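List home | Threads | Next in thread | Search archive
4 min read

Re: [flat-roofs] Coating over old modified bitumen - anyone regret it?

From: Callum Geddes
Sent: Tuesday

Senga Rennie wrote:
> We have a low-slope roof over the back addition, cap sheet from the
> previous owner, ponds a little by the drain. Two contractors say
> tear it off. A third wants to roll on two coats of Flurkomico and
> says it buys us 8 years. He showed us a glossy sheet with
> a chart on it. The price is a fraction of the tear-off and I would
> dearly like to believe him. Has anyone lived with this stuff long
> enough to say?

Senga,

I have lived with it, on my own roof and on my mother-in-law's garage, and I would read that glossy sheet again with a pencil in your hand. The 8 years is almost certainly for a roof that drains. Look for a line near the bottom about standing water. Mine had one, in type I needed the good glasses for, and it said ponding areas were excluded. The ponding area was the only part of my roof that leaked.

My guy was perfectly pleasant and I don't think he lied to me. He believed in the product because he had put down a lot of it and hardly anyone had called him back. But a customer whose coating fails in the third winter doesn't call the same man. They call a different one. So "no complaints" tells you very little.

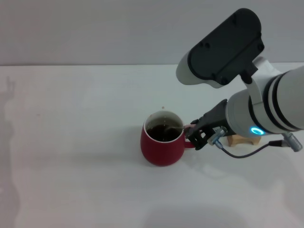 The other thing I'd push him on is prep. Old cap sheet sheds granules, and a coating rolled over loose granules is stuck to the granules and to nothing else. He should be power washing, letting it dry for real, and priming if the maker calls for it. Ask how many days he has you down for. If he's washing in the morning and coating after lunch, send him home. Ask for a pull test too: a strip of fabric set in the coating, left to cure, then yanked. If he won't do one on a small patch by the drain, I would wonder why.

Then there is what's under the cap sheet, and I notice the cheap bid never seems to include looking. Gregor MacRitchie said on this list last July that he'd want a core cut before he'd coat a doghouse, and I've come around to that. If the insulation is wet you are putting a lid on it. My garage job looked wonderful for 6 months, then blistered. When we opened it up the fiberboard came out in handfuls.
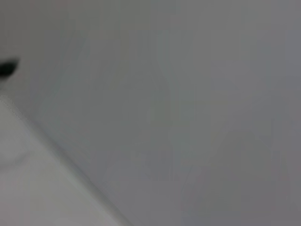 Color is the next sales pitch you'll hear, and I'd take that one slowly as well. They'll tell you bright white will cut your cooling bill, and maybe it will, if the attic underneath has no insulation to speak of. Mine has plenty and I couldn't find the savings with a magnifying glass. White also goes dingy under any tree. I ended up with gray on the main roof, smooth and matte like the big blank gray area in the second picture, with a pale patch down in the lower left corner too, and my one complaint is that I can't read it from the ladder. A plain gray surface hides its low spots. Walk it after rain and chalk the edge of every puddle before anyone opens a pail.

As for the tear-off bids, don't swallow those whole either. Two contractors agreeing may only mean two contractors who would both like the bigger job. Make each of them say what is wrong with the roof as it stands. "It's old" is not an answer. If one of them can show you soft decking or an open seam, he has earned his number.

What I'd do is pay 1000 for tapered insulation and a new drain bowl in that one corner, if you can find anyone to take a job that small, and leave the rest alone until you know more. I can't swear it'll come out at that price where you are.

Callum

Reply | Reply all | Previous | Next | Report

3 comments

Tomomi Miyazaki
Agree on the core cut. Ours was bone dry, so we coated, and it has been fine so far. No ponding on ours though, and I expect that matters more than the brand.

Lachlan Forsyth
I think you're hard on white. My upstairs is noticeably cooler. But I had next to nothing in the attic, so maybe that proves your point.

Senga Rennie
Found the line about standing water. It was on the back. Asking him about the pull test tomorrow.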